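Canevbridge open day – quick write up before I forget it all

Got there late, parking was hopeless. They'd sent everyone to the field behind the old Bensaid mill and it was mud to the ankles. February 2024 and it hadn't stopped raining for what felt like the whole month. Anyway. In, badge, weak tea, off we went.

For anyone who hasn't been, Canevbridge is the food place by the canal. Small units, all let to people making things in jars, bottles and pouches, with a shared kitchen and a shared cold store. Once a year they open the doors. I went mostly for the Skavilard tour (pickles and relishes) and the talk on shelf life. Stayed for the cheese.

Skavilard first. Hairnets on, rings off. Two big kettles, a filling line, then the capper. Evdokia Pappas took us round, talks fast, knows everything. They do 4000 jars on a good shift, she said, and a good shift means no label jams. The labels are the bane of her life. Cold glass, damp air, they slide. She's moved the whole labelling bench nearer the heater and it's helped a bit.

Vinegar smell gets in your coat by the way. Mine still has it.
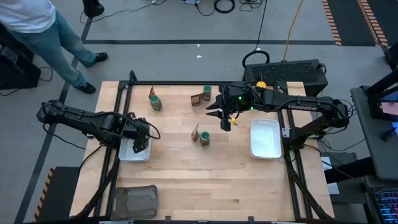
Peadar Tierney thought the tour was too short on the actual cooking and too long on labels, and he'd have liked to see a batch go through from raw onion to lid. Fair point, I'd have liked that too. We got the kettles being rinsed out and that was that. Evdokia did say the March tour runs in the morning when they're cooking, so go to that one if you can.

Then the shelf life talk. Upstairs, folding chairs, not enough of them. Nadja Kälin doing the talking. Far better than it sounds. The main thing I took away was how much of it comes down to the lid. People fret about recipe, sugar, acid, all of which matter, but a poor seal undoes the lot. She passed round a few failed lids and showed us how to feel for the dip in the middle with a thumb. Also, store your jars out of the light. I've had mine on a windowsill for years, so that's me told.
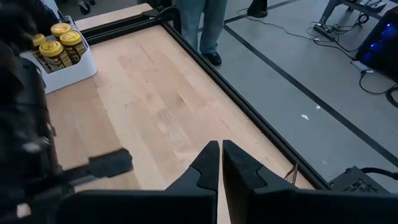
She was good on dates as well. Best before is about quality, use by is about safety, and half the room had them muddled. Someone asked about scraping mould off jam and she pulled a face and said she wouldn't.

Lunch was downstairs. Queue out of the door. I had the Fosus flatbread, which is a new firm on the ground floor, been going 9 months. Flatbread with a hot carrot thing on it. Very nice, a bit oily, gone in a minute. Vasiliki Stergiou on the till had sold out by the time I went back for a second one. Gutted.

Prices at the stalls were a mixed bag. Relish was cheaper than in the shops, the honey definately wasn't. Bring cash, the card reader kept dropping out.
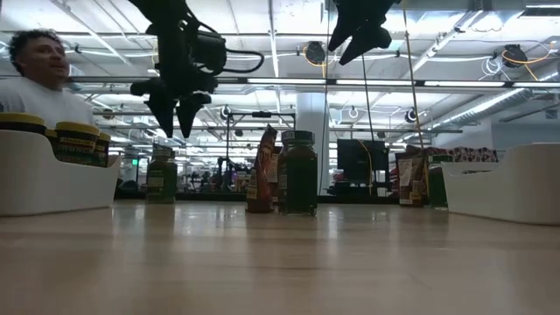 Yellow-lidded jars, one marked CRUNCH.

Afternoon I did the cold store, which was cold, then the packing floor. Lots of talk about cardboard. The dividers cost more than you'd think and they've started asking customers to send them back. Around 400 sets came back last year. Sanaa Radwan runs that side and she'd like it to be a lot more. She'll take them at the gate, no need to book, just flatten them first. 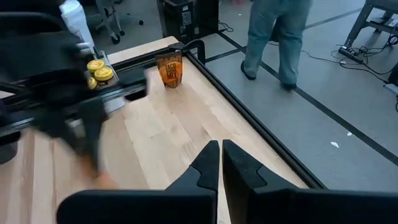 Missed the chutney tasting becuase I was stood in the rain looking for the car. Heard the plum was the one to get.

If you're going next time – wellies, cash, eat early. Toilets are across the yard past the loading bay, and the sign points the wrong way.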